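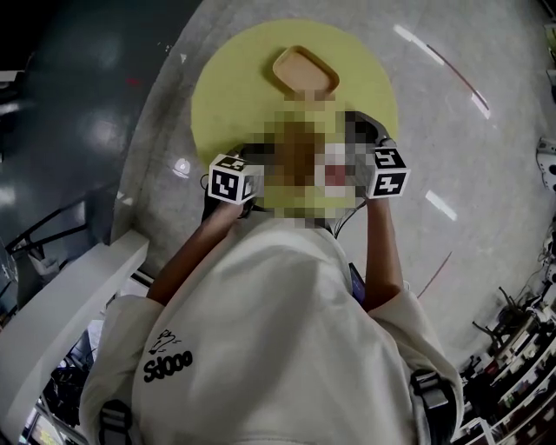
*Both Illano grippers up and over the round mat, cubes on top, tray at the far side.*

## 4. Setting up the Illano pair and keeping it happy

Last gone over Oct 4, 2019. I've rewritten most of this section after the September move to Grilham, so if you've got an older printout with my coffee ring on it, bin it.

Everything in here is for the two hand-held grippers, their marker cubes, the harness and the work mat. The arm that later plays the recordings back has its own section (6), and I'd rather you didn't touch that one until you've read it. I'm assuming you've done section 3 and the Lins software opens on your machine without complaining.

### 4.1 Laying out the floor

1. Sweep the floor first. Grit under the mat makes it creep, and you won't notice until your tray is somewhere else (ask me how many evenings I lost to that).
2. Put the mat down flat and press out from the middle. If the edge lifts, leave it an hour before you start.
3. Set the tray towards the far side of the mat, where you can get to it with one step and no stretching.
4. Stand where you mean to stand and look down. If a ceiling light is shining straight back at you off the floor, shift the mat until the worst of it is out of your working area.

**Note:** shiny patches are the thing that catches most new people out. The cubes are read by their black and white squares, and a bright streak across one of those squares makes it vanish as far as Lins is concerned. You'll get a track that jumps about like a flea.

### 4.2 Fitting the cubes

Each gripper has its own cube and they are *not* swappable. Left is left for good.

1. Wipe the seat on top of the gripper with a dry cloth.
2. Offer the cube up with its locating peg towards the jaws. It should drop in with no persuasion at all. If you're pushing, stop, it's the wrong way round.
3. Do up the retaining screw with the short key from the Firnside pouch. Finger tight plus a little nip, and I do mean little — I've cracked one of these and the replacement took 13 days to turn up.
4. Hold the gripper by its body and try to wiggle the cube. Any movement, even a tick you can feel more than see, and you start again.
5. Look over the printed faces for scratches, thumbprints and peeling corners.

**Caution:** never clean the faces with alcohol wipes. They lift the ink. Barely damp cloth, then dry, and keep your fingers on the edges.

### 4.3 Harness and cables

Put the harness on before you pick up either gripper. I know it's tempting to do it the other way because the grippers are sitting right there, but you end up doing the buckles up one-handed and dropping something expensive.

1. Loosen both shoulder straps, put it on, then tighten until it stops sliding when you lean forwards.
2. Push your sleeves up, or wear something that stays out of the jaws.
3. Plug in the right gripper, then the left. Lins numbers them in the order it sees them and gets properly confused if you reverse it.
4. Leave enough slack that you can reach full stretch with both arms. Then cross your wrists and uncross them. If a cable tugs, re-route it now.

**Caution:** don't coil spare cable round your wrist or tuck it into a sleeve. Clip it to the strap.

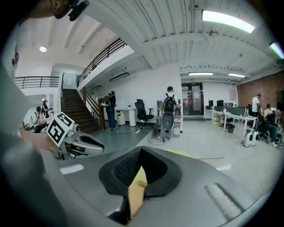
**Can I set up while other people are working in the same room?**

It's fine to share the room, provided everyone keeps off the mat and outside the floor tape while you're recording. Tell people before you start, and pause the take if somebody needs to come through.

### 4.4 Zeroing the jaws

Do this each time the grippers have been unplugged. It takes a couple of minutes once your hands know it.

1. In Lins, open *Tools > Jaws* and pick the side you're holding.
2. Close the jaws fully and keep them closed until the bar goes green.
3. Open them fully and wait for green again.
4. Close them gently on the 29 mm gauge block. The reading should sit within half a millimetre of the block. If it doesn't, repeat from step 2 before you start blaming the sensor.
5. Do the other side.

Gintarė Butkienė wrote the jaw tool and she's asked me to say, in capitals if necessary, DO NOT press Save between the two sides. Save once, at the end. Saving halfway writes a blank for the side you haven't done, and then you're into section 9 with the rest of the sinners.

### 4.5 The short test take

1. Press record and hold both grippers still over the middle of the mat for five seconds.
2. Move each one slowly out to the edge of the mat and back.
3. Turn each wrist through as much as is comfortable, palm up and palm down.
4. Stop, and play it back at half speed.

You're looking for a smooth line on both sides. A gap when the cube is turned right away is normal and Lins will bridge a short one. A gap while you were holding still is a fault, so check the screw, then the lights, then the faces, in that order.

### 4.6 Looking after it

Finger tips wear. I change them at roughly 2000 grasps, sooner if they've gone glossy, and always both tips on a gripper together so they close square. Zero the jaws again afterwards.

Cable ends get a look every week: bend each one gently near the plug with a take running and watch for dropouts. Ismael Caldeira keeps the spares and the Firnside order forms, so tell him when you take the last of anything. Please. Even if it's only a screw.

When you've finished, unplug at the harness end first, put the grippers back in their case with the cubes still on, and leave the mat flat. Rolled mats remember being rolled, and it takes ages to talk them out of it.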